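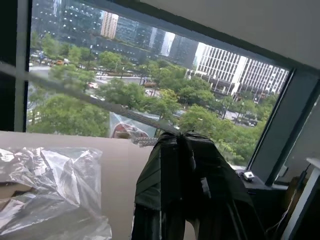 Buildings, trees and a road in Kinham, seen from a window

Manolakis Shield

The Manolakis Shield is a rugby union fixture played each February between Kinham and Falten, two amateur clubs from the same river valley. It is a challenge match outside the league programme and carries no points, prize money or effect on promotion, which may account for how badly it is often taken. The holders keep the shield for a year and choose the colour of the corner flags at the following match.

The fixture is named after the Manolakis restaurant in Kinham, which gave the original trophy and, for many seasons, the meal afterwards. The restaurant has since closed. The name has survived a change of sponsor, a change of trophy and one attempt by the Falten club to have its own name put in front.

Origins

The clubs had met in ordinary league rugby for years before the shield existed. When Falten were moved into a different division, the regular meetings stopped, and both clubs let it be known that they were relieved. By the following winter each had written to the other proposing a friendly. The letters crossed in the post, and which club invited the other remains a matter of dispute. Kinham's match programme states that Falten asked first. Falten's does not mention it, but prints its own letter in full on the inside cover.

The first match was played at Kinham on a pitch that both captains had declared unfit. It finished without a score after a late penalty from in front of the posts was kicked into the car park. As there was no winner, the restaurant kept the trophy behind its bar for a year, where it is said to have been better looked after than at any time since.

Format

The match is played under the normal laws of rugby union, with a small number of local conditions agreed between the clubs:

The venue alternates, unless the home pitch is under water, in which case the match moves to the other ground and the away side is still treated as the home side for the purposes of the changing rooms.

Each club must include 3 players who have not appeared in its first team that season. The clubs have never agreed on whether a replacement who did not touch the ball has appeared.

If the scores are level at full time there is no extra time, and the holders retain the shield. This condition was proposed by Kinham while Kinham were the holders.

The referee must come from outside the valley. The rule was brought in after a Falten player was sent off by a man who turned out to be his landlord.

A further condition, that the losing captain should make a short speech in praise of the winners, was dropped when the speeches became shorter than the clubs felt was useful.

The trophy

The original shield was a wall plaque bought for the purpose, with a pair of crossed fish in relief. No connection between fish and rugby has been established. It was lost after a Falten victory, having been placed on the roof of a car while the boot was opened, and was not recovered in spite of a search of the verge that went on until dark.

The present trophy is a replacement paid for equally by the two clubs at a total cost of 550 pounds. It is larger than the first and has no fish, an omission that some older supporters regard as the end of the matter. The names of the winning clubs are engraved around the edge. Since there are only two possible winners the engraver was asked for a discount, and declined.

A supporters' tradition holds that the original shield is still in Falten, in a garage or possibly a pub. Objects claimed to be the missing trophy have been brought to the match on several occasions. The closest resemblance so far was a bread board.

Sponsorship

After the restaurant closed, the fixture was backed by Cinent, a local supplier of tile grout and sealant. The agreement gave the firm its name on the post protectors and a banner behind the dead-ball line at the clubhouse end. For 2 seasons the match was officially called the Cinent Manolakis Shield, a title used by the firm, by the public address announcer when reminded, and by no one else.

The firm did not renew, but the banner was kept and is now used to cover the scrum machine.

Attendance and atmosphere

The largest recorded crowd is 300, at a match in Falten that happened to share the ground with a car boot sale. Falten counts this as a record for the fixture. Kinham counts the match but disputes the people, on the grounds that a good many of them were facing the other way.

Supporters of the home side traditionally stand along the near touchline and visitors along the far one, where there is no shelter and the view of the scoreboard is blocked by the tea hut. The visiting side's complaint about this arrangement is made every year and is always forgotten by the time it is their turn to be hosts.

Abuse of the referee is discouraged at both grounds. Visiting officials have described the crowd as knowledgeable, a word used in the game for people who shout about the offside line.

Style of play

Heavy ground in February has tended to decide how the match is played. Both clubs keep the ball among the forwards for long periods, and wingers have been known to wear a hat. Passing moves of any length are usually greeted with a warning from the touchline, followed by a knock-on.

Kinham have generally had the stronger scrum and Falten the better kickers, although neither side's supporters would recognise that description of their own team. Tries from long range are rare enough to be referred to by the name of the gate or hedge nearest to where they began. The best known is the Bottom Gate try, scored by Falten from a dropped Kinham pass - according to Falten, an interception.

Related fixtures

A second-team match between the clubs is played on the morning of the shield when enough players can be found for both. It has no trophy. An under-sixteens fixture was also held for a time but was moved to the autumn, where it is played in good weather and finishes on friendly terms.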